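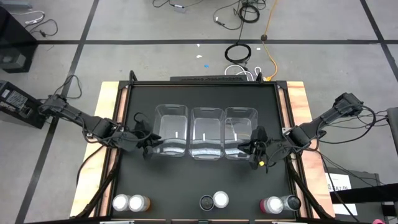
Two arms on one table, finally. I promised an update in May and I am slow, so I will write it as a thread. The place is the shared workshop in Kondasville, the same as before.

For those who are new: the project is called Nimri. I want two small arms to sort things from canisters into boxes. First version had one arm only and it dropped almost everything.

The containers are clear plastic and stand in one row. I like to see inside without lifting anything. For the cameras it was a bad choice. Clear plastic reflects the lamp and my software thinks the edge is in another place.

So now I do not search for the edge at all. I teach the position of each container by hand and save it. If somebody pushes the table, I must teach again. I did this three times last week.

The canisters are in pairs along the front side. I wanted all the lids different, but I took what we had in the kitchen of the workshop. White and dark is enough for the color check.

Both arms are black and the cables are black too. When I look for a loose wire I need a flashlight. Next time I buy colored cable, even if it costs more.

Cable question, because two people asked me. I fix them along the links and leave a loop at every joint. My first loop was too short and the elbow stopped before the end of its path. I searched for the error in the code for one whole evening.

The arms face each other, and this is the difficult part. Each one can reach the middle container. I wrote a very simple rule: the middle belongs to one arm at a time, the other one waits. It is not elegant but I have had no crash from it.

Numbers from the last long test: 56 picks, 17 failed. Most failures were on the right side. The fingers close a little crooked there and the lid turns away.

I print new fingers this week on the Dastton printer. The old ones are 20 mm wide, I will try to make them narrower at the tip.

Money, for those who always ask: over 900 until now, without the table. The motors are the biggest part of it.

The control program is my fork of Tulta. I will share it when the comments are readable for other people. Now they are half in my language and half in English, sorry.

If you know a good way to make clear plastic visible for a cheap camera, please write me. I tried matte tape on the rim and it helped only a little.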